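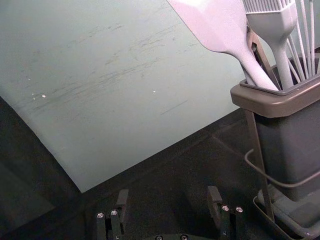 Gray-green and a bit scuffed, with the utensil holder to the right.

5/14/20

Rain again, so no walk. I finally sat down with the sourdough notes I've been keeping since March and wow, my handwriting is a mess. Two loaves this week! The first one spread out like a pancake and the second one stood up nicely (same flour, same jar, go figure). I think the kitchen was just too cold overnight the first time. I'm going to try leaving the starter on top of the fridge and see if it perks up.

The flour situation is still ridiculous. The Romell store had a bare shelf, and Travex would only let me have 2 bags, so I took them and ran. Then I spent way too long on the Macaraeg website trying to order rye. It let me fill the whole cart, take my card number and everything, and then told me there'd be a wait of around 6 weeks. Six weeks! I ordered it anyway. What else am I going to do with my money, go to the movies?

Oh, and I've been adding up my steps, which was a mistake. Yesterday was 1,664. I used to do more than that before lunch.

Had soup and the good loaf for dinner, way too much butter, no regrets. Wooden spoons are still my favorite thing to stir dough with, the metal ones hurt my wrist.

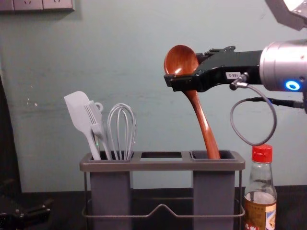
Tomorrow

Feed the starter before breakfast, and write down the time for once. Call Tredolgate about the water bill. If it dries out I want to get the beans in along the fence.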